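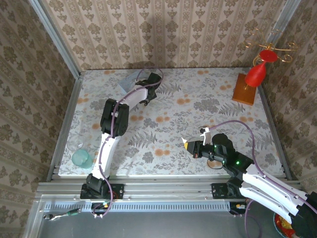 Fern-print cloth on the table, damask paper on the walls.

I bought the Pikness 200 rain tank in September, after the third week of our street losing water pressure every evening. It holds 200 liters, comes with a lid, a tap and a short hose, and cost me 275 from Boersma, delivery included. The Tretia is cheaper but the tap sits so low you can't get a bucket under it, so that was out.

Setting it up took me most of a morning (the instructions are tiny, and step 8 should really come before step 5!). The lid fits nice and tight and I haven't had a single mosquito in there. The tap is the weak spot. Mine dripped from day one until I wrapped the threads with tape, and now it's fine. 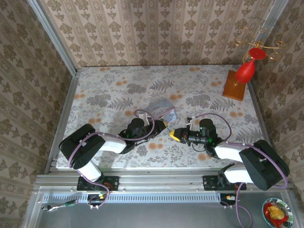 As for how long a full tank lasts, we're a house of four and we get through two days of dishes, flushing and mopping if nobody goes crazy with the laundry. I don't drink from it. For that we still fill jugs in the early morning when the mains are running, and I wouldn't trust the little mesh filter with anything more than leaves.

My neighbor went for the big Zasar, the 1,000 liter one, and sure, she never runs out, but it needs a concrete base and it takes up half her side yard. If you have the space and the cuts in your area go on for days, get that one. For a few hours without water here and there, the Pikness does the job and you can move it by yourself when it's empty. Four stars from me, and I'd go to five if they sold it with a better tap.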